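Friday, August. Calow hall, stand notes

Got in at 7.40. Tobias Okafor had already dressed the table and gone for coffee. He still thinks the green makes the ducks "pop". I said yellow on green was fine on the Haddad stand too, and people walked straight past it. We'll see.

Cloth came out of the Timeditz box badly folded. Sheyla wanted to steam it. No steamer, so that was that.

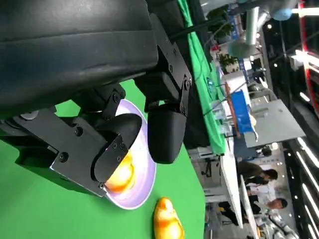 Ducks are the cheap ones from Sidora, 86 in the order, and I don't believe they are all the same mould. I pulled 23 for a float test in the bucket and 2 rolled on to their sides. Despina says that is within what you'd expect from a bath toy. Perhaps, but she hasn't shown me where she gets that from. The shine bothers me more: even the one in the bowl throws back a highlight, and the backdrop still has its long diagonal creases, so any photos for the leaflet will want softer light than we've got. The pale bowl I'll grudgingly keep.

To do: ask Didier Arnaud whether the white bowls come any deeper. Sunita reckons shallow is better for small children to reach into. Not convinced. Retest the 2 rollers after lunch in cold water and write down which way they go over.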